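**Ticket:** Omuta cubby shelving, open screw holes on vertical dividers
**Site:** Noiphan, ground floor
**Supplier:** Tralov Interiors
**Reported by:** Selma Berisha, Facilities
**Priority:** Low
**Status:** Open, awaiting parts
**Opened:** July 6, 2025

### Reported issue

The white Omuta unit was assembled in April and has been in use for fruit storage. Screw holes in the vertical dividers were left without cover caps. Facilities requests matching white caps and written confirmation that the holes have no structural purpose in the current layout. The maximum load stated on our order is 600 in total for the unit, in pounds, and this has not been exceeded.

### Checks completed on site

- Assembly sheet reviewed against the finished unit. The staggered layout was selected on the order form and is correct.
- Accessible connecting screws tested with a hand driver. 2 required a quarter turn. The remainder were tight.
- Unit pushed lightly from each side. No movement at the base.
- Hardware bag located in the Tromoreck storage room. It contained spare dowels and one hex key, and no caps.

### Supplier response

Tralov replied that caps are packed separately for this line and that the packet may have been omitted from the shipment. The supplier asked whether the holes were drilled on site. They were not. Facilities has no record of any drilling, and the edges are clean when felt with a fingertip.

Tralov first offered adhesive discs from general stock. A sample was applied to a spare panel and began to lift at one edge after the panel was wiped with a damp cloth. The discs were declined. A packet of 21 push-in caps has since been placed on order under the original purchase number, at no charge.

### Interim instructions

Staff may continue to use the unit. Whole fruit may be placed directly on the shelves. Cut or overripe fruit must be kept in a covered dish elsewhere. When cleaning the dividers, use a well-wrung cloth and do not spray toward the holes, as moisture can enter the core of the panel. Do not fill the holes with putty or tape, and do not move a shelf to a different position while the ticket is open.

### Outstanding

1. Supplier to confirm cap diameter before dispatch.
2. Supplier to state in writing whether any hole is intended for an additional fixing.
3. Facilities to fit the caps and repeat the screw check.

Cap fitting will begin with the dividers that face the walkway, where the open holes have drawn the most remarks from staff. The person assigned should start at the tall central cubby holding the pear, which has a small dark screw hole in the divider on each side of it. The mangosteen and the red peach in the compartments to the right should be set aside before work starts and returned once the panels have been wiped. The ticket will remain open until Selma Berisha has signed the work order.

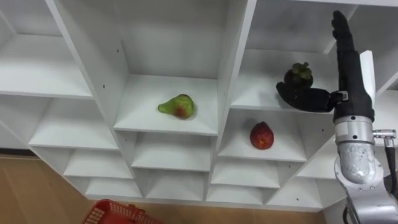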